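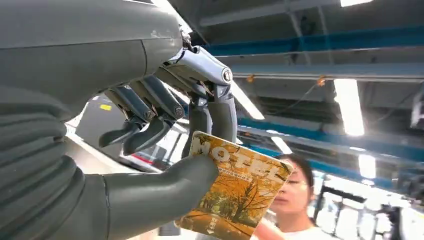
Tatix: shuttle and needle tatting patterns as plain data

Tatix is a collection of 264 tatting patterns, transcribed from 25 small printed booklets into a form a computer can read and a person can still work from. If you tat, you already know the joy of finding an edging in an old leaflet and the misery of decoding "r 5-5-5-5 cl rw" in type the size of a poppy seed. We wanted those patterns in one place, with one notation, so you can search them, compare them and print them as big as you like!

Current release: 3
Format: UTF-8 text, one pattern per file, plus an index in CSV
Maintainers: Mayu Kubo and Jairo Cuadros

What's in a pattern file

Each file has a header and a body. The header has 16 fields, and most of them are optional. The ones you will care about first are title, kind (edging, motif, doily, bookmark, insertion, other), tool, shuttles, rings, chains and source. The body is the working text, one ring or chain per line.

A short body looks like so:

R1: 5 - 5 - 5 - 5 close
RW
C1: 7 - 7
RW
R2: 5 + (R1 p3) 5 - 5 - 5 close

R is a ring, C is a chain, RW is reverse work. A hyphen is a picot and a plus sign is a join, followed by the place you join to in parentheses. Picots are numbered in the order you make them. Numbers are double stitches, always. Josephine knots get their own code, JK, because the booklets use three different words for them and one uses no word at all, only a tiny drawing.

Split rings were the fun part. Lena Kurek worked out the slash notation we use now (SR: 6 - 6 / 4 - 4, first shuttle before the slash, second after), and once we had it, a whole shelf of patterns that had looked hopeless went in over one November.

How the transcription was done

Every booklet was typed up twice by different people, and the two versions were compared line by line. Where they disagreed, a third person went back to the page. Where the page itself was wrong, we kept the printed text in a field called as_printed and put the corrected version in the body. Callum Rennie tatted a good many of the suspicious ones to settle the matter. His sample for the Westerberg collar edging is gorgeous, and it proves that row 2 is missing a chain.
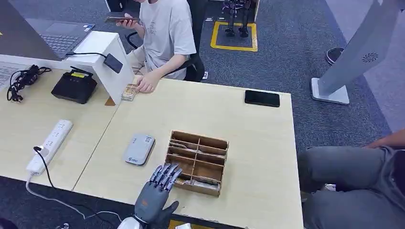
Compartment tray on the work table.

Leaflets with loose inserts were given a letter after the booklet number, so 14b is the second insert of booklet 14. Covers, advertisements and thread price lists were left out. Diagrams are not in this release. We would love to have them, but redrawing is slow going and only a handful are finished.

Getting started

Unpack the archive and open index.csv in any spreadsheet. Filter on kind and shuttles and you will have a weekend project in a minute or two. If you like the command line, Tatus is the little checker that comes along in the tools folder:

tatus check patterns/07-012.txt
tatus count patterns/07-012.txt
tatus print --large patterns/07-012.txt

The count command adds up double stitches and picots. It does not guess how much thread you need — thread size and tension vary far too much from one tatter to the next.

Known problems

Booklet 9 has water damage on its inner pages, and two motifs from it are marked incomplete. Please don't fill them in by symmetry. The printed photo suggests the corners differ.

Picot length is recorded only when the booklet gives it. "Long picot" is stored as the word long.

The bookmark in 21-004 passes the checker and still will not lie flat. Valeriano Segura thinks the center ring should have 6 stitches between picots and Mayu thinks the outer chains are too short. If you make it, tell us what you did!

Terms for metric and inch measurements are mixed in the size field. Prelludex, the older word list we started from, had the same trouble, and some of it came across with the import.

Contributing

Send one pattern per message, with the name of the booklet and the page. Type what you see first and fix it second. Worked samples are very welcome, even wonky ones. Please check that the booklet's terms let you share the text before you send it.

Changes in release 3

Added booklets 22 to 25
Split ring notation applied throughout
Field "closing" renamed to "finish"
Fixed the join in 03-008, which pointed to a picot that did not exist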